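Dovbridge Toy Library, sorting group
Minutes of the meeting on August 25, 2026, back room at Catuvstead Hall

I took the notes again, so please shout if I got something wrong (my handwriting gave out halfway through item 2).

1. Notes from last time

Read and agreed. The April notes are still missing a page and I promised to look for it in the blue folder.

2. Building bricks

This ate up most of the meeting! We've got 300 bricks to get through before they can go back on loan, and the plan is still one color to a compartment. The white tray with three compartments is doing the job nicely, with lime green in the middle and light blue on the right. I said I'd love to keep it that way for good, and most people nodded. 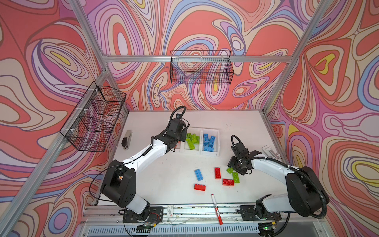 We then went back and forth on whether blue and green should be bagged together as a Jatoi starter set or kept apart. Families who borrow for little ones want a mix, and the older kids want a big heap of one color. We ended up agreeing to do both: 13 mixed bags first, and whatever is left stays sorted by color. I'm writing the labels. Somebody asked for pictures on them as well as words and I think that's a great idea, so I'll have a go, but please don't expect art.

There was also a long chat about which way up the bricks should be when we check them. My vote was for hollow side up, as grit and crumbs like to hide in between the tubes and you can't spot them from the stud side. Agreed, with one person still saying it slows things down (noted!).

The white tabletop came up too. It's scuffed and has specks and smudges on it, plus a little orange-brown spot that I'd like to try some Tirkex on. If that doesn't shift it we'll live with it.

ACTION: me to try the Tirkex and write the labels.

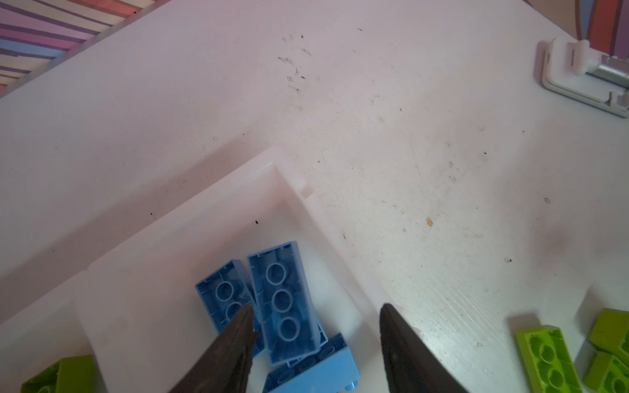 3. Bricks outside the tray

A short one, but it got lively. Green bricks keep getting left on the white surface next to the tray, and then the next person doesn't know if they've been checked or not. New rule: if it's out of the tray, treat it as unchecked, look it over and put it in with its own color. The large lime-green ones don't sit well with the ordinary 2x4s, so we'll find them a tub of their own. I have a spare ice cream one at home that should do it.

ACTION: me to bring the tub, everyone to stick to the rule. 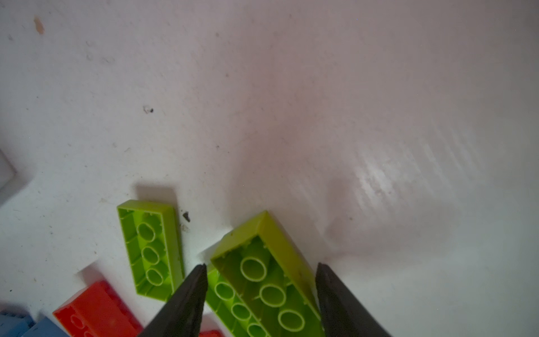

4. Money

We have $74 in the tin. Nine dollars of that goes on zip bags, and the rest stays put until we know what the puzzle shelf will cost.

5. Anything else

The hall would like the side door kept shut while we're in. Cookies were very good this time, thank you! Next meeting is same place, same time, and I'll send a reminder when I have the key sorted out.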